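Gripper stops short of the handle in sim, arm is fine

mjanjua
Our Brodton cell in sim keeps halting with the fingers open under the handle knob. I redid the wrist camera mount offset in July and it's been off ever since. Here's where it sits when I pause it:

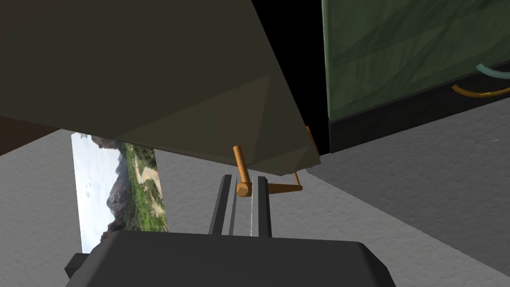

Reply 1 – yetunde_e
Looks lined up to me! I'd leave the offset alone and check your approach timeout. Mine was 300 ms and I had to raise it.

Reply 2 – jatoi_d
Disagree, sorry. Lined up from that close means very little. Re-zero the fingers first (both of them!), then run the mount calibration again. I got 2 mm back that way.

Reply 3 – yetunde_e
Sure, but re-zeroing wipes the grip force too. Write it down before you start.

Reply 4 – mjanjua
Ugh, grip force was 80 and I almost lost it, thanks. Re-zeroing tonight, timeout after that if it still halts.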